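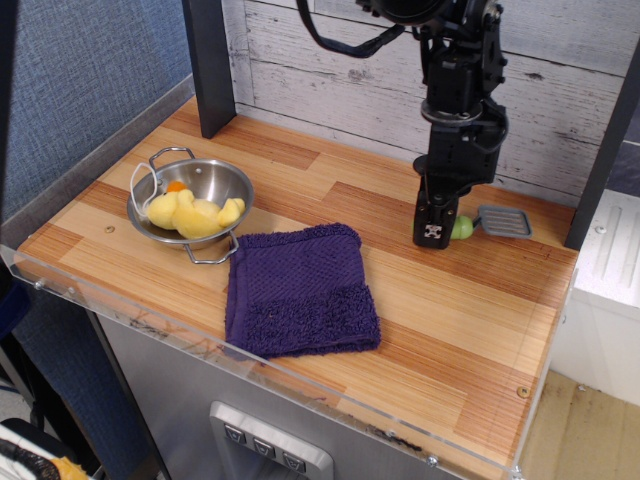 # Ornside household bits

3 min read

Hello! This is the readme for the Ornside list, my running catalogue of ordinary small things from round the house: bowls, cloths, kitchen tools, soft toys, whatever ends up in a drawer. I started it as a way of sorting out what to keep before we moved to Cusley, and then I got rather fond of it (my other half would use a different word) and carried on after the boxes were unpacked.

The list has 912 entries at the moment. Each one is a line in a plain text file, so you can open it in anything.

## What's in a line

- `name` — what I'd call the thing if I were shouting for it from the next room
- `room` — where it lives, which is often not where it is
- `stuff` — metal, cloth, plush, plastic, wood, glass, mixed, or `dunno`
- `handles` — none, one, two, more
- `notes` — anything else, usually too long

## How I name things

Plain words, please. A bowl is a bowl even if it has two wire loops on it and came out of a cookware set. I did go back and forth on small steel bowls with handles, as Peter Slanina files his under pans and he was very firm about it, but in my list they're `bowl, small` with `handles: two` and I'm sticking to that.

Washcloths go under `cloth, wash`, never `towel`. If a cloth has two textures, say a waffle weave with a strip of terry, put both in the notes with the bigger area first. Frayed edges get a mention too. Colours are by eye in daylight, so dark purple and plum may well be the same cloth on different days, sorry!

Slotted things were a right muddle in the first version. Spatulas, spoons and skimmers all went in together, and I've now split them into 8 groups. Please use `spatula, slotted` for the flat sort, and describe the end of the handle if it's unusual (a little ball, a hook, a hole for hanging).

Plush toys are by animal. Ducks have their own group and chicks have another, and if you can't tell, go with duck. A hanging string counts as a loop and goes in the notes, it isn't a handle.

## Versions

The Turka version is the old one, with 2,970 lines, but loads of those were doubles from when I did the kitchen twice. Use the current file unless you enjoy that sort of thing. Mikkelsen is the branch where I'm trying out sizes — it's half done and the garage isn't in it at all.

Last tidy-up: 19 July 2020. I'd like to get the airing cupboard in by October.

## Still to fix

- 3 lids with no pots
- `room: landing` needs splitting
- spelling of "colander" throughout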